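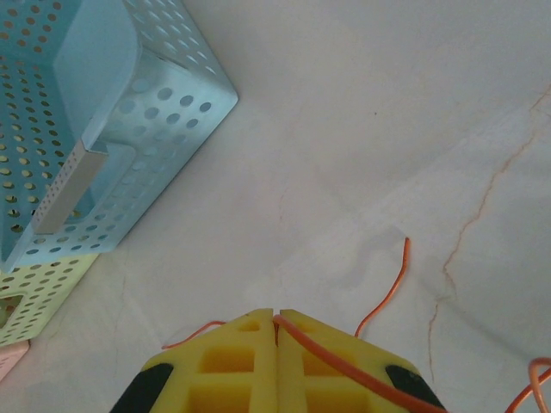 Gaétan Desjardins had promised to clear the back room by noon, and at eleven he was still holding an orange cable and wondering what it belonged to.

The light blue basket was for things that were staying. He had decided that at breakfast. Everything else would go in the truck to Flallville, where his sister had a dry garage and no opinion about what he put in it.

"Is that the one for the heater?" Ogura asked from the doorway. She had come to help carry and so far had carried two lamps.

"The heater's cord was gray."

"The pump, then."

"We sold the pump in September."

She came over and picked up the free end. She ran it between her fingers as if it might tell her something. Then she let it drop on the white tabletop, where it curled back on itself.

The table had a thin brown line running down one side. Gaétan's father used to say it was in the stone. His mother said it was coffee. They had argued about it for 21 years, on and off, and neither of them had ever taken a rag to it to find out. Gaétan wet his thumb and rubbed. The line stayed where it was.

"Don't," Ogura said. "What if it comes off?"

He wiped his thumb on his pants.

They worked for a while without talking. She wrapped glasses in newspaper. He went through a drawer of keys and kept the ones with tags. One tag said Skelthorpe, in his father's capital letters, and he set it on the windowsill. The house on Skelthorpe Road had been gone a long time. There was a tire shop there now.

"You could sell the table," Ogura said. "Grolar would take it. He gave my cousin 145 dollars for one with a bad leg."

"It won't fit through the door."

"It came in through the door."

"It came in before the door. Dad built that wall afterward."

She looked at the wall, and then at the table, and sat down on a box marked KITCHEN 9.

"So it stays with the house," she said.

"I told the buyers. They said they didn't mind."

He picked up the cable again. He remembered it now, or thought he did. It had run along the baseboard one winter to a radio his father kept on the floor, low down, so he could turn it off with his foot. The radio had gone years ago. Somebody had kept the cable — coiled it, put it on a nail, and left it there.

"Truck or basket?" Ogura said.

Gaétan made a loop around his hand, and then another. It was stiff and wouldn't lie flat. He put it in the basket and pressed down on it until it held.

"It doesn't go to anything," she said.

"No."

She got up and took the other end of the box, and they carried it out to the truck.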